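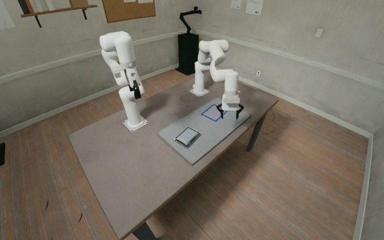 Cormac Fahy had the new Plutley walking map spread over two café tables before I'd even ordered, and he was already apologising for the colour of the river.

"It printed greener than I wanted," he said. "But look at the laneways! Every one of them has a name on it now."

He's right to be pleased. The old visitor map stopped at the railway line, so anyone staying on the north side had to guess their way to Mulligan Gardens. Fahy's version covers the whole town on 41 sheets, with a fold-out for the centre, and it shows things I've wanted on a map for years — public taps, benches in the shade, the steps you can't get a pram up.

He walked all of it himself, mostly before breakfast. "You get the streets to yourself at six in the morning," he said. "The baker on Station Parade started leaving the side door open for me." The index runs to 3279 entries, and he admits the last few hundred nearly finished him.
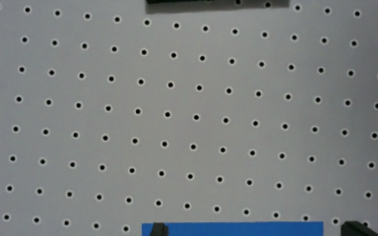

Dots in tilted rows, viewed from overhead.

I asked about the Gardens, which get a sheet of their own. Fahy grinned and turned straight to it. The south gate, the rotunda, both footbridges and the old fernery are drawn as little pictures, and the path around the lake is marked at 966 metres.

"I walked that loop with a measuring wheel three times, and an old fella on a bench told me I was wrong every time," he said. "He reckoned it was a mile. I've put his bench on the map."

What about the hill behind it? The lookout is only 629 steps from the north gate by his count, and he thinks most visitors miss it because the sign faces the car park. He'd send people up late in the afternoon, then down the back track to the ferry. 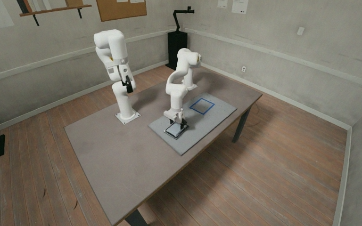 Two white arms mounted on a grey table, with floorboards below.

The folding gave him more grief than the drawing. His first version took both hands and a bit of temper to put away. The one in the shops now opens in two pulls, and I managed it standing up in the wind.

A second printing is due in May, with the ferry timetable on the back and, he promises, a bluer river. After that he wants to do the coast track. "I've already bought the boots," he said.

Comments (3)

Jools: Took this round the lake with my mum on the weekend and we found the fernery at last. Lovely thing.

pete_m: Sheet 12 has the library on the wrong side of the road, otherwise a beauty.

Wren: Is the index sold separately? I only have the fold-out.

Recent items
Plutley by ferry: where to get off
Mulligan Gardens in the rain
Five old street maps worth hunting for
Reading contour lines without a headache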